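Sweep the floor before you go home

By Vira Fedoruk

I have shared a workroom with other people for most of my working life, and I have come to hold one firm opinion about it. The floor should be cleaned by the people who walked on it, on the same day they walked on it. I don't think it should be left for a cleaner who comes at night, and I don't think a rota on the door does the job either.

Our room at Alport has a hard floor with a marble pattern. It looks good when it is clean and it shows everything when it isn't. Under a carpet of crumbs and thread and bits of packing tape, it looks like a bus station. A teal dustpan with a long handle lives in the room, and a small green mesh wastebasket, and I would argue that those two things have done more for the mood of the place than any new chair.
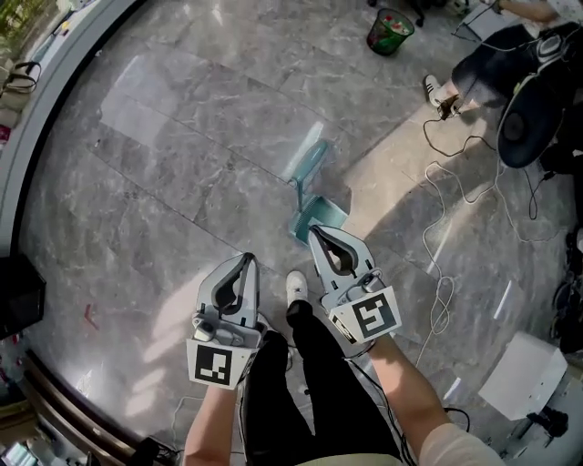
The case for leaving the dustpan out

Some people think cleaning tools belong in a closet. Matúš Kuruc, who set up most of our room, thought so for a long time. He put the broom, the mop and the pan behind a door down the hall, and the result was that the floor got swept when a visitor was expected. Moving them into the room cost nothing. People began to sweep up a spill when they saw it, and the walk to the closet stopped being an excuse.

I know the objection. A dustpan on the floor is one more thing on the floor. Somebody can trip on it. That is a fair point, and I would sooner see it stood against a wall. But I would take a dustpan in the wrong spot over a clean closet and a dirty room.

The same goes for the blinds. A room with its blinds down all day always seems cleaner than it is. When somebody lets the light in, the dust shows up along the baseboards. I raise a blind before I sweep, even with the ceiling lights on.
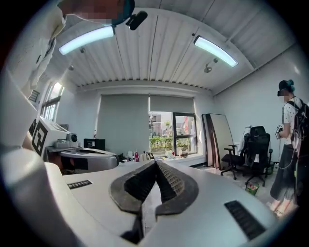 The two gray blinds at Alport, one down and one partway up.

Cables are the hard part. You can't sweep under a tangle, so people sweep up to it and stop, and the dirt collects there. Kam-wah Tang spent 30 minutes one afternoon in May lifting cables off the floor and got a full pan of grit out from under them. He then said we should do it every month. We have done it 2 times. I count myself among the guilty.

My other complaint is with the word "mop." People use it to mean the whole business of cleaning a floor, and then they mop first. A wet mop on an unswept floor makes gray paste. Sweep, empty the pan, then mop. Natália Morais taught me that order when we worked together at Lalora, and she would not let anyone skip a step.

We use cookies to improve your experience on this site. By continuing to browse you agree to our cookie policy. Accept 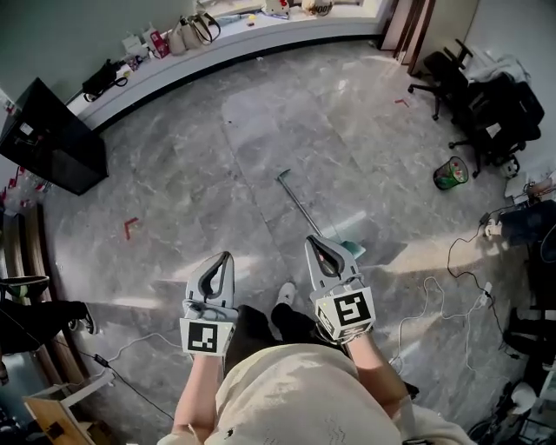
Shared rooms fail at the edges first. The middle of the floor gets attention, since that is where people walk. The edges get bags. Our curved white ledge is a good case: a black bag at one end, a cluster of beige ones with brown handles farther along, and small bottles and packages besides. I don't object to bags on a ledge. It is a better place for them than the floor, where they would have to be moved every time someone wanted to sweep. What I object to is a ledge that never gets cleared, so that a bottle put down on it in the morning is still there a week later and has become part of the building. If the floor is done daily, the ledge can be done with it. Take your things, wipe where they were, and go.

Sebastião Araújo, who has the desk nearest mine, says I am asking grown adults to do chores. I am. It takes 7 minutes at the end of the day if everyone still in the room picks something up. A cleaner can do the windows and the restrooms, and should be paid properly for it. The crumbs from my lunch are mine.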